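October 2020
Chores notebook, card handling

Back at the desk today after two weeks of fighting with the Nidis arm over towels. I've put towels aside for now (see the April pages for how that started, and for the bad language). Paper is my problem this month. Small stiff cards, the sort of thing every office and kitchen drawer is full of, and I want to know if a machine can sort a heap of them the way a bored person does while thinking about lunch.

Short version: no, and I'm less sure than I was on Friday about why.

The Alaoui script says one card in each gripper, bring them together, compare, put one down. Four steps. When I wrote it out it looked almost insultingly easy. Then I watched the logs from the last batch at the Erkarstead bench and we had 793 clean pickups out of 2000 tries, where "clean" means one card and only one card, no bent corner, no chasing it across the table. I'd have guessed twice that. The suction tip does better on a single card but then happily lifts two if they're lying flat together, and it has no idea it did.

So I went back to doing it by hand and paying attention to what my fingers get up to. It's a bit embarrassing how much goes on! I don't pick a card straight up off a flat desk, I slide it a little, or press one edge so the other tips up, and then the thumb sneaks under. By the time I'm holding it I've already shifted my grip, and I couldn't tell you when. Pull one card to the left, one to the right, tilt whichever one you want to read. None of that is in the script.

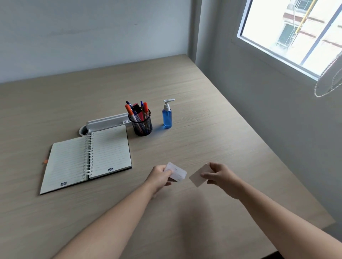
Two-card compare, by hand. Left one tilted print side up, right one held by its top edge with the blank back out.

Look at how little gap there is between the cards. Our planner won't bring the two grippers that close, it keeps a fat safety margin around each wrist and stops with the cards miles apart. Fine for boxes, useless here. I asked for the margin to be cut on the Prokau controller and got told it's possible but I have to sign for any broken fingers. Fair enough.

Other thing I noticed: the shadow. With window light coming in from the right, my own arms put a soft dark patch on the wood right under the work. I never notice it. The card finder notices it plenty – last week it kept putting a box around a shadow edge and calling it a card with 0.9 confidence or whatever. Need samples at different times of day with the blind up and down. Also need desks with actual stuff on them, pens, an open notebook, a pump bottle, because the test bench is a bare gray sheet and no desk I've ever worked at looks like that.

To do:
– redo pickup with the press-and-tip move, 3 card weights, same bench
– ask again about the wrist margin, bring cookies
– blind up / blind down set
– get the log up to 3000 tries before I say anything out loud about rates
– find out what the glossy cards do under suction (my bet: slide)

My feeling at the moment is that the sorting part is basically solved and the picking up part is miles off. Somebody on the towel side said the same thing about socks. Leaving the towels folded by me, badly, on the spare chair.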